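# Where Does Plastic Come From?

Look in your kitchen and you will find a lot of plastic. Bottles, lunch boxes, the handle of the fridge, the lid on the yogurt. Most of it started out deep underground.

## It starts with oil and gas

Long ago, tiny plants and animals lived in the sea. When they died, they sank to the bottom and were covered with mud. More mud piled up on top. Over millions of years, heat and pressure changed what was left of them into oil and natural gas.

People drill wells to bring the oil and gas up. Then it goes to a factory called a refinery. A refinery heats oil until parts of it turn into gas, and the different parts are collected one by one. Some become fuel for cars and planes. Some are sent off to make plastic.

## Making long chains

Everything is made of very small pieces called molecules. To make plastic, a factory takes small molecules and joins them end to end, like beads on a string. A very long chain like this is called a **polymer**. The word comes from Greek and means "many parts."

The chains are much too small to see. When they are packed close together in neat rows, the plastic is stiff. When they are bent and have side branches, there is more space between them and the plastic is softer. A milk jug and a sandwich bag can be made from nearly the same stuff, with the chains arranged in different ways.

## From pellets to a tub

New plastic leaves the factory as pellets the size of a grain of rice. A shop that makes tubs buys the pellets by the truckload and melts them. Many kinds go soft at less than 200 degrees Celsius, so a kitchen oven could do it (but don't try, the fumes are bad for you).

The melted plastic is pushed into a metal mold. It cools, gets hard, and the mold opens. Any pattern cut into the mold shows up on the plastic, even very thin lines.
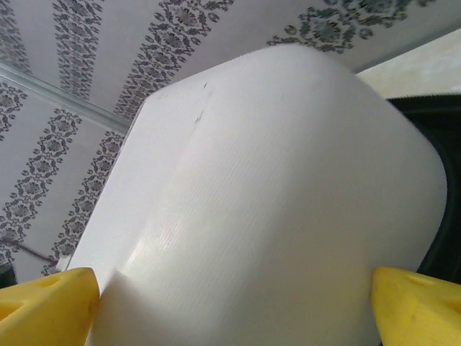

*Page last changed: April, by the Emthorpe Children's Science Pages*

Plastic is naturally clear or milky. Color is added before it goes into the mold, as a powder or as colored pellets. A white tub usually has a white powder called titanium dioxide in it. The same powder is used in paint.

## Can it be used again?

Some plastic can. Look for a small triangle with a number from 1 to 7. The number tells you what kind of plastic it is. Numbers 1 and 2 are recycled in many towns. The others depend on where you live.

At a recycling plant the plastic is sorted, washed, chopped into flakes, and melted into new pellets. A number does not always mean that your town will take it, so check the list before you throw something in the bin.

## Try it at home

You need 12 paper clips and a bowl.

1. Drop the loose clips in the bowl. Stir them with a finger. They slide past each other easily.
2. Take them out and hook them into 3 chains.
3. Put the chains in the bowl and stir again.

What changed? Try it with one long chain too.

## Words to know

**Mold:** a hollow shape that melted plastic is pushed into.

**Polymer:** a long chain made of many small molecules.

**Refinery:** a factory where oil is separated into parts.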